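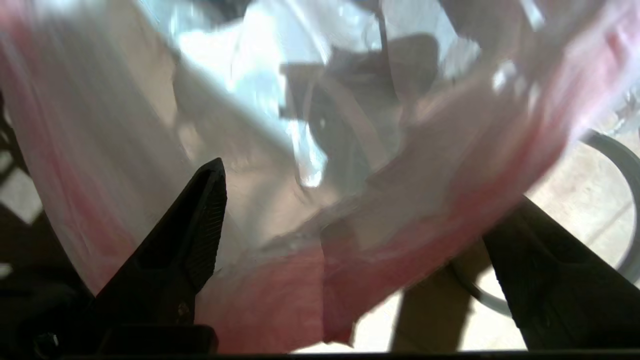
Bag up close, between the fingers

Budget for a second arm plus grippers, bin liner job. What am I missing?

Asked by dvanags, March

Need to hand in an equipment request and I'm bad at these. Task is trash bins, changing liners, thin plastic bags. Quote from Nesten for one more arm is 3,729 and that's without fingers. Flunard has a refurb at 2,414, 30 day return, no gripper either. The parallel fingers we have now are plain black ones with a ridged inside face. Do I budget for soft tips too or just spares? Also no idea what to put for bags and bins, my boss wants a line for everything.
Dalia Vanags 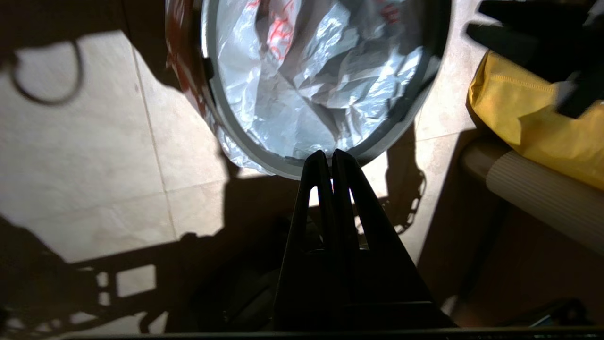
Gripper just under the rim, bag folded over it

2 answers

Ülle Dambrauskienė
Refurb, if the return window starts when it arrives and not when they ship. Ask them in writing. Then put the diffrence into fingers and cables. Thin film is hard on grippers, you want at least 3 sets of tips, and two kinds, ridged and soft, cause you won't know which one holds film till you try both. Drallow sells soft pads separately, we glue them on, fine so far.
Cables: the one to the gripper needs slack, buy longer than the drawing says. Cable clips too.
Bags are cheap but buy the whole lot from one maker at the start. We switched halfway, thinner film, and had to redo a month of work. Same for bins. Get the exact same model or the rim height changes on you.
Shipping and import tax, separate line. Always forgotten.

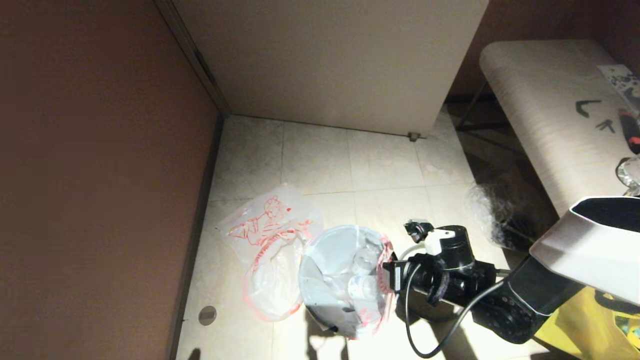 Page 2 of 2

butk_lt
we got ours thru Butkienė, service was ok. dont bother with soft tips imo. get a good chair

Comment from dvanags: thanks Ülle, asking Flunard about the return dates now. Went with two kinds of tips in the draft. Does anyone know if the refurb comes with a power suply? Listing doesnt say

Comment from Ülle Dambrauskienė: Mine did, but check the plug. And put a spare one in anyway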